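Chapter 7: Rules Before Reach

I came to safety rules the wrong way round. My first week at Numcombe I was handed a folder of 359 pages and told to read it before I touched anything, so naturally I read 14 of them and went off to play with the simulator!

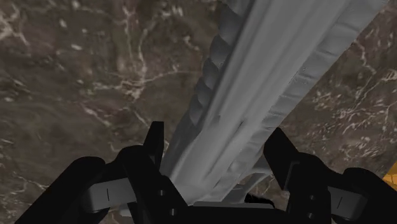
By the end of that week I'd learnt to ask a very dull question before every run: what is this gripper allowed to do, and who wrote that down? (At our Prirnlow site the answer lived on a sticky note for 2 years, and I'm still a bit embarrassed about it.)

So this chapter is about writing it down properly. We'll start with grip force and closing speed, then move on to the Akbari checklist, which I've used on every job since and grumbled about on most of them. You'll need a pencil for that bit – it's a form, and I do want you to fill it in. After that comes the Womau cell, where we take a set of limits agreed in simulation and decide which ones can be carried over to the real arm and which have to be tested again from scratch.

If you skipped Chapter 6 on risk assessment, please go back and read at least the section on pinch points. I use its terms from the next page onwards.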